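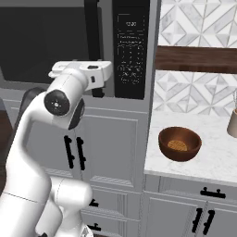
Gergely Halász

Progress report to the Arnard Fund
22 March 2023

Dear Anikó Magyar and everyone at the fund,

It's been a very good few months in the cider shed and I'm glad to have the chance to write it all down. When we last reported, in December, the fruit had been pressed and the first tanks were only just ticking over. We now have finished cider, a set of tasting notes we trust, and a much better idea of what the old Brodell apples can do.

For anyone reading one of these for the first time, the grant pays for us to make small batches of cider from apple varieties that used to be common in the Plaler valley and are now mostly found along fence lines and behind farmhouses. We want to know which of them are worth replanting for cider, and we want to share what we learn with other growers free of charge.

Fermentation

We pressed 471 litres of juice, a little less than we'd hoped for. The Cabrera block was hit by hail late in the season and we left a lot of bruised fruit on the ground. What we did pick was lovely, with plenty of sugar and enough acid to keep things lively. The juice was split into 5 batches, one for each variety, so that we could taste them side by side before any blending.

Three of the batches were left to ferment on their own wild yeast and the others were given a cultured yeast. The wild ones were slow to start (I'll admit to a few late-night trips to the shed with a torch and a hydrometer) but once they got going they behaved beautifully. One of them, from a small yellow apple the neighbours call the Widow, smells of quince and honey and has a grip to it that I haven't come across in a local cider before. I keep going back for another sip!

The cultured batches finished sooner and are cleaner and a bit plainer. They'll be useful for blending. One had a struck-match smell in its early weeks, which faded after we racked it into a fresh tank and gave it some air.

Temperature was our main worry. The shed warms up quickly in the afternoon, and the wild batches don't like it. We hung wet sacking over the tanks and ran a fan past it, which is an old trick and kept the worst of the heat off. I'd still like proper cooling before next harvest – more on that further down.

Tasting

We held two tastings, both blind, with growers, a couple of publicans and a cheesemaker from down the road. People wrote their notes before anyone was allowed to talk, and that made for a much more honest set of comments. The Widow came out on top both times. The Brodell Red split the room: half the tasters loved its bitterness and the rest left it in the glass. I'm in the first group, but I can see it going best as part of a blend.

The notes have been typed up and are attached, spelling mistakes and all. There are some wonderful lines in there, including "wet wool in a good way". 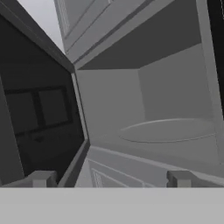 Bottling and labels

We've filled 100 bottles so far, all from the Widow batch, with a little sugar added to each for a natural sparkle. They're lying on their sides at the cool end of the shed and we'll open the first one when they've had time to settle. The other batches are still in tank. Two are nearly bright, and the Brodell Red is as cloudy as dishwater, so it can wait.

The labels are plain for now, showing the variety, the batch and the orchard. We had a long and friendly argument over colour and ended up with cream paper and dark green ink.

Money

Spending is on track. The press repair cost more than we'd set aside, as the main screw had to be remade, and we covered that by borrowing tanks from a neighbour when we'd planned to buy them. The bottle order came in under budget. A full list of costs is attached with receipts.

We'd like your approval to move what's left of the travel line across to a second-hand chiller. The travel was meant for visiting other cider makers, and most of them have kindly come to us. The chiller would be in place well before the next pressing.

What's next

Blending trials come first, starting with the Widow and the Brodell Red in different shares. After that we'll take grafting wood from the best trees while they're dormant over winter, and we've been offered a sheltered row at the Cabrera orchard for the young plants. I'm also writing up our notes on wild yeast as a short guide that other growers can print and pin up in the shed.

We'd love to have you out for a visit. Bring boots, as the track by the dam is muddy, and let me know beforehand if you'd like to take part in a tasting.

With warm thanks,
Gergely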